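Groddale Soft-Grip Finger Kit
For two-finger parallel grippers, home and shared-shop builds

Sold as a set for one arm or two. Designed and packed by Randi Nyberg and Aslak Sandberg at the Ekville shared workshop.

If you have ever tried to get a homemade robot to pick up a towel, you already know why we make these. A hard plastic finger is fine for blocks and bottles and the other things everybody starts with, but cloth slides out from between two hard faces the minute it has any weight to it, and if you squeeze harder you just get a tired motor and a wrinkled towel. We went through a whole drawer of finger shapes (Aslak still has the drawer, and he won't let me throw any of it out) before we settled on the ones we sell now.

What's in the box

Two fingers, left and right, with the mounting plate already fitted. Two pads, plus a spare pair. Eight screws, one hex key, and a folded sheet with the bolt pattern printed at full size, so you can lay it over your own gripper before you open anything else. The two-arm set is simply everything doubled, apart from the hex key.

What it's like to work with

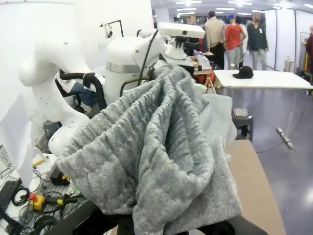
Thick knits are the hardest thing we ask of a gripper, and they're also what most people write to us about. A T-shirt is one layer and then another layer, and you can feel your way between them. A ribbed, fluffy piece bunches up into folds, and when you lift it those folds hang down deep and start to drape back toward the gripper itself, the way the big gray one is doing, and then your wrist camera has nothing to look at but gray! So please leave yourself some room there. We made the fingers longer than our first set for exactly that reason, and we'd still tell you to plan your lift so the bulk of the cloth falls away from the mount. Go slowly on the first few tries. And keep your emergency stop out on the bench where you can slap it without looking, because a long loop of fabric will find a cable sooner or later.

Fitting them

Power the arm down and take off your old fingers. Lay the paper pattern over the gripper face and check all the holes, including the small locating hole in the middle, which is easy to miss. Set the plate on, start every screw by hand, and only then go around with the key. The pads press in from the inside face and should sit flush all the way along. If one corner stands proud, pull it and start over, since a lifted corner is where the cloth will catch.

Once they're on, open and close the gripper a few times with nothing in it and listen. You want a soft, even meeting along the whole length. If the tips touch first, back the plate screws off a little, close the gripper gently, and tighten again while it's closed. Kofi Gyamfi worked out that trick while building his own pair of arms in his garage, and it has saved us an awful lot of email. 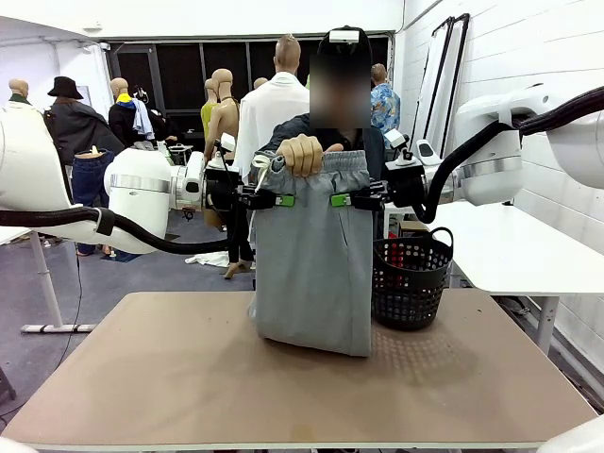

With two arms, do the left and right sides separately and save your closing width for each one. They will come out slightly different even when the parts are identical, and it's much nicer to find that out at the bench than halfway through folding a pile of clothes. If you're teaching the arms by hand, start with something that has a firm edge. Waistbands are lovely for this. Collars are harder, and fitted sheets I would leave until you're in a very patient mood.

Pads and wear

The pads are the only part that wears out. Wipe them with a damp cloth when they start to look dusty, as lint will take the grip away long before the pad is really finished. Skip the solvents. Spare pads come in bags of 6, and they fit every version of the fingers we've sold, including the short ones from our first December.

Will it fit mine?

It fits the Rojanasak open gripper as it comes, and the Cikdale with the thin adapter plate (add a note to your order and we'll put one in). For anything you've drawn up yourself, print the pattern from the download page and hold it up to your gripper. If you're close but not quite there, write to Randi with a photo and a couple of measurements. She enjoys these puzzles more than she lets on.

Ordering

Item 1387, single arm or pair. We make them in batches of 36, so if the button says "next batch," put your name down and we'll write when yours is packed. Unused sets can come back to us any time in their box.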